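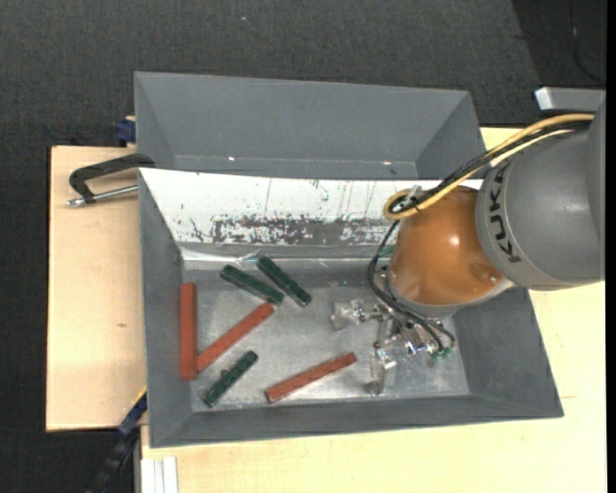

Sorting without a jig: an afternoon at Seltham

25 Aug 2024
By Fitzgerald Alcantara

The open day at Pletov's Seltham workshop drew 69 visitors, most of them from small machine shops. The bin-picking cell got the longest queue.

The task is easy to state. Short bars, red-brown or dark green, lie at any angle in a grey bin, and a KUKA arm has to lift them out one at a time. A second grey bin sits directly behind the first. Both are clamped at the left, as a shift of a few millimetres would spoil the calibration.

Bars that touch are the hard case. Where two reds meet in a narrow V, the metal fingers need clear space on both sides of one bar, so the planner looks for a free-lying bar first. Bars close to a wall are left until later, when the wrist has more room to turn.

Shiny surfaces cause trouble too. The far wall of the front bin is bright, scratched and worn through in patches along its lower part, and glare there can upset the depth reading. Pletov's staff mask that strip in software — a crude fix, but a cheap one.

The log on the bench screen listed 198 attempts for the day, 18 of them failed. Most failures were grasps abandoned before contact.

A second cell, built with Sarimari of Colombo, will handle mixed lengths. It is due to run in October, and visits can be booked through the Seltham office.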